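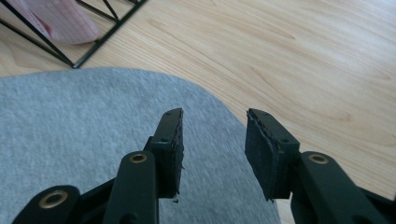
Clelley, Friday, March 24, 2023

Skip to content Notices Minutes Rotas Contact
Staff pages > Home services > Staff meetings > Minutes
Reading time: 3 minutes

Minutes of the staff meeting on the Sumell project

Present: the day team, the evening team, two representatives of the staff, the project office. The Sostetti office took part by telephone. Apologies were received from the laundry.

1. Minutes of the last meeting
The minutes were accepted with one correction. Under point 4, "tidying hours" must be read as "recording hours". The difference is important for the pay slips.

2. State of the recordings
The project office reported that 1,451 recordings have been delivered to Robichaud, who prepare the Sumell machine for household tidying. The work on floors and rugs is the largest part. Nearly 90 recordings were sent back, most of them for the reason that the fingers went out of view before the object was put down. The day team asked to be told of such returns in the same week. Agreed.

3. The hand grippers
The day team said that the pads on the inside of the fingers become rough and frayed at the edges, and small pieces hang from them. It was asked if this has influence on the recordings. The project office does not know and will ask Robichaud. Until there is an answer, a gripper with frayed pads may be used, but it must be written in the book.

The evening team remarked that the tool is tiring for the wrist when one works low over a rug. After a discussion it was decided that nobody records for longer than 90 minutes without changing to other work. The evening team would have preferred a shorter time, and wishes this to be noted.

4. What changes for the staff
This point took the most time. The representatives had collected 19 written questions. Many of them were the same question in other words: will there be fewer hours when the machine comes?

The project office answered that no contract will be changed before October. After that month it cannot promise anything, as the decision is made in Sostetti. The representatives found this answer too short. They asked for a written statement in which it is said which tasks the machine is meant to take over, and who will supervise it. Sostetti will send the statement before the next meeting.

A member of the day team said that she does not mind to teach the machine, but she would like that this is recognised as skilled work. Others agreed. The representatives will make a proposal for a supplement.

It was also said that the normal cleaning has become slower on recording days, and that the rota does not show this. The rota will be adapted for a trial of 3 weeks.

5. Private things in the homes
Staff are reminded that letters and photographs of the clients are put away before a recording begins. The client must have signed the form. If the form is missing, one cleans as usual and does not record.

6. Other business
The key for the charging cupboard is again at the front desk. The evening team asks for a second one.

The date of the next meeting will be put on the notice board.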